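플레스틀로우, 11월부터 매장 포장대 운영 방식 변경

수건·비누 등 생활용품 묶음 포장 서비스 전 매장으로 확대
고객이 가져온 종이가방과 소품도 함께 포장 가능

생활용품 유통업체 플레스틀로우(Plestlow)는 11월부터 매장 내 포장대를 ‘두티아(Dutia) 포장대’라는 이름으로 통합하고, 그동안 일부 매장에서만 제공하던 묶음 포장 서비스를 전 매장으로 확대한다고 밝혔다.

묶음 포장은 고객이 구입한 수건, 비누, 주방 소품 등을 한자리에 펼쳐 놓고 크기와 재질에 맞추어 한 꾸러미로 싸 주는 서비스다. 지금까지는 매장마다 접수 방법과 포장 재료가 달랐고, 다른 곳에서 산 물건은 받지 않는 매장도 있었다. 회사는 이번 변경으로 접수 기준과 포장 순서를 하나로 맞추었다.

시범 운영은 매장 두 곳에서 진행됐다. 이 기간에 접수된 포장은 모두 2,393건이며, 이 가운데 1,616건이 수건을 포함한 꾸러미였다. 수건은 부피가 크고 접는 방법에 따라 모양이 크게 달라져 포장 시간이 가장 오래 걸리는 품목으로 나타났다. 회사는 이 결과를 반영해 포장대 상판을 기존보다 넓은 것으로 교체하고, 수건을 완전히 펼친 상태에서 작업을 시작하도록 순서를 바꾸었다.

새 포장 순서는 여섯 단계로 되어 있다. 먼저 접수표에 품목을 적고, 수건이나 천을 포장대에 깔아 먼지와 실밥을 확인한다. 다음으로 단단한 물건을 천의 가운데에 올리고, 봉지에 든 작은 물건을 그 옆에 붙인다. 이어 천의 한쪽을 접어 덮은 뒤 나머지 면을 감싸고, 마지막으로 종이가방에 세워 넣는다. 모서리가 있는 물건은 종이가방 옆면에 직접 닿지 않도록 반드시 천 안쪽에 둔다.

색이 짙은 수건은 별도로 취급한다. 짙은 색 천에는 밝은 색 보풀이나 가루가 쉽게 눈에 띄기 때문에 포장 직전에 솔로 한 번 쓸어 내고, 흰색 물건과 함께 싸는 경우에는 사이에 얇은 종이를 한 장 넣는다. 세탁하지 않은 새 수건은 물빠짐이 있을 수 있어, 고객이 원하면 첫 세탁 방법을 적은 안내지를 동봉한다.

포장 재료도 정리했다. 리본과 비닐 창이 달린 상자는 더 이상 기본으로 제공하지 않으며, 천을 묶는 면 끈과 얇은 종이, 종이가방을 기본 재료로 한다. 면 끈은 베고비치(Begović)에서 공급받는다. 종이가방은 매장에서 새것을 받을 수 있고, 고객이 집에서 가져온 것을 그대로 써도 된다. 다른 상점이나 음식점의 상호가 인쇄된 가방도 손잡이와 바닥이 튼튼하면 사용할 수 있다.

외부에서 구입한 물건의 접수도 가능해졌다. 플레스틀로우에서 수건이나 천을 한 장 이상 구입한 고객은 다른 곳에서 산 소품을 같은 꾸러미에 넣어 달라고 요청할 수 있다. 다만 냉장 보관이 필요한 식품, 뚜껑이 밀봉되지 않은 액체, 깨진 부분이 있는 유리와 도자기는 받지 않는다. 봉지에 든 과자나 차처럼 상온에 두는 식품은 포장이 뜯기지 않은 경우에 한해 접수한다.
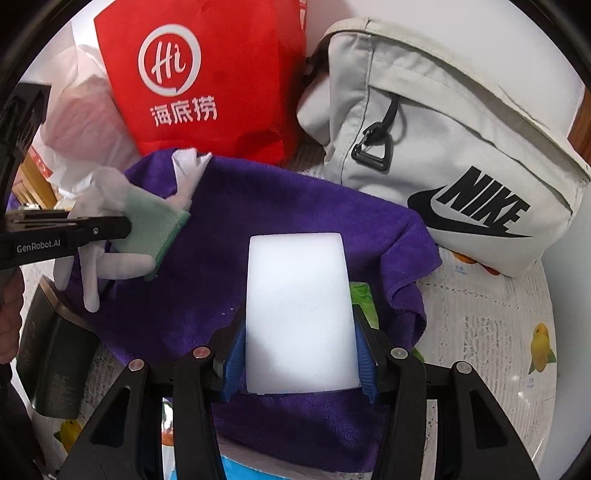 짙은 보라색 수건과 흰색 블록, 붉은색 하이디라오(海底捞) 종이가방.

매장별 접수 마감은 영업 종료 한 시간 전이다. 접수 후 대기 시간이 길어질 경우 꾸러미를 매장에 맡기고 다음 날까지 찾아갈 수 있다. 맡긴 물건은 접수표에 적힌 품목과 대조한 뒤 내어 주므로, 고객은 접수표의 절취 부분을 보관해야 한다.

회사는 포장대 확대와 함께 자체 수건 제품군인 ‘발레벤(Valleven)’의 색상도 조정한다. 짙은 보라색은 계속 판매하며, 재고가 적은 일부 옅은 색상은 매장별로 판매가 종료된다. 수건의 크기와 가장자리 박음질 방식은 기존과 같다.

플레스틀로우 관계자는 “시범 매장에서 가장 많이 받은 요청은 집에 있는 가방을 쓰게 해 달라는 것과 다른 데서 산 물건을 같이 싸 달라는 것이었다”며 “두 가지 모두 이번 기준에 넣었다”고 말했다.

포장 서비스 이용료는 꾸러미 크기에 따라 다르며, 고객이 가져온 종이가방을 쓰면 가방 값은 받지 않는다. 크기별 요금과 접수 가능 품목은 각 매장 포장대에 비치된 안내표에서 확인할 수 있다.

플레스틀로우 소개
플레스틀로우는 수건, 침구, 주방 소품을 판매하는 생활용품 유통업체다. 발레벤 수건 제품군과 두티아 포장대를 운영하고 있다.

보도자료 문의: 플레스틀로우 홍보팀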